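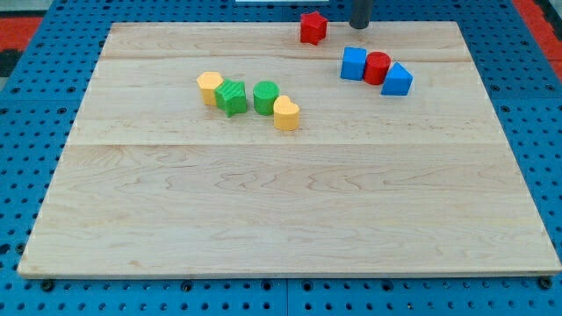

Open Day at Stisik
Jun 27, 2024 | By Kristine Policarpio
Print this article | E-mail this article

The robot lab at Stisik opened its doors to the public for one afternoon, and 60 people signed up. They went in by groups of five and stood behind a strip of tape while the arm sorted toy blocks on a maple board.

Fatima Olaniyan runs the lab. She told each group that the blocks came from a children's shape sorter. A star is hard to hold because its sides are not flat, and a heart is harder. The cubes give the arm very little trouble.

The software is called Hirar. It is given a short written order, such as putting a yellow block next to a green one, and works out the moves. The team has logged 1,000 runs since November. Aminu Nnaji, who keeps the log, said most failures happen when two blocks touch and the arm has to get in between them.

Visitors could type in an order of their own. Kayode Ekwueme, a retired machinist, asked for the red star to be brought to the front. The arm took two tries. "It's slower than I am," he said, "but I'd like to see it again."

The next open day is planned for November. Sign-up is at the front desk, and children need to come with an adult.

Contact us | Copyright 2024 Ivness Magazine | Back to top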